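Vikora publishes good practice guide for hand-held grippers and benchtop handling

12 Feb 2023

Vikora has released a good practice guide for people who use hand-held gripper tools to record and test handling tasks at a bench. The guide is free to download and covers pad condition, bench layout, working beside another operator and what to write down at the end of a session.

Most published rules for robots deal with the arm: speed, force, guarding, emergency stops. Very little has been written for the tools a person carries by hand, even though the same fingers and pads often end up on an automated cell later. Labs and small workshops have been making up their own rules, and those rules don't always match from one bench to the next. 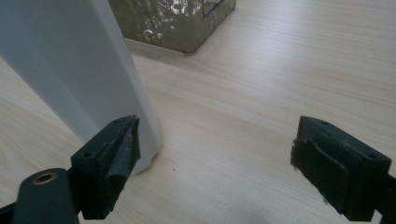
Open gripper fingers on a bench

Luminița Bratu wrote the guide and is the contact for questions about it. It began as a two-page checklist for Vikora's own benches and grew after Zamari and Mocanu, which both run handling trials, asked to use it. The finished document has 13 sections and 124 numbered clauses. Clauses marked "must" are needed for a site to say it follows the guide. Clauses marked "should" are advice.

The longest section is on pads. Foam and rubber pads pick up dust, scuff and start to lift at the edges. Under the guide, operators must look at both inner faces before each session and note the condition in plain words. Dust and light scuffing can be recorded and left until the next clean. A pad that has curled, folded or frayed along an edge has to be reported to whoever looks after the tool, who decides if it stays in service. Pads are changed in pairs, never singly, and no pad is to go past 2000 grips whatever its colour or feel.

Section 5 deals with household containers, including pump and trigger bottles. The main requirements are:

Open the fingers fully and bring one to each side of the bottle before closing.

Grip the body of the bottle. The cap, collar and trigger are not gripping points unless the task is written for them.

Keep trays and boxes that are not part of the grip far enough back that the bottle can be lifted clear.

Where two grippers are used on one bench, agree out loud who moves first.

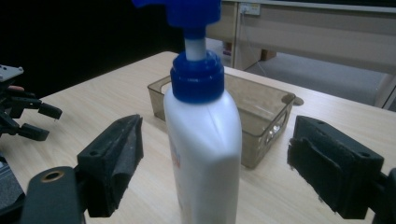 Clearing the bench between tasks

The guide asks for a short reset after each task. Items go back to the positions on the task sheet, and the working area in front of the operator is left open. Crumbs and other small debris are wiped off. Containers waiting for the next task may stay at the far side of the table.

Operators must also check the tool during the reset. Fibres and hair catch on the front corners of the fingers and are easy to miss when the hand is moving. They can be pulled off by hand with the tool held still, or with tweezers if they have worked in under a pad.

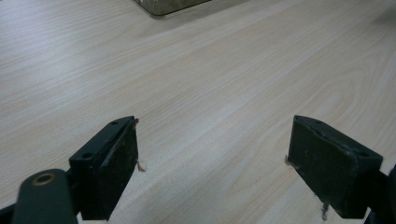 A check of this kind takes less than a minute and does not need the tool to be taken apart. If a pad comes loose while fibres are being removed, the session stops and the pad is treated as failed. Mounting holes and screws are looked at once a week under a separate clause, with the result signed in the tool log.

"People asked us for a number for everything, and for most of this there isn't one," said Bratu. "We put a limit on pad life. For the rest we wrote down what to look at and who has to be told."

The guide does not replace workplace safety law or any standard that applies to powered robots. Sites that move a gripper from hand use to a robot arm will need a fresh risk assessment, and section 12 lists the records that should travel with the tool.

Bollus will host the download and keep the list of changes. Comments on the first edition are open until the end of April, and organisations can send them as a group or clause by clause. Vikora will publish its replies with the second edition.

Media and technical enquiries: Luminița Bratu, Vikora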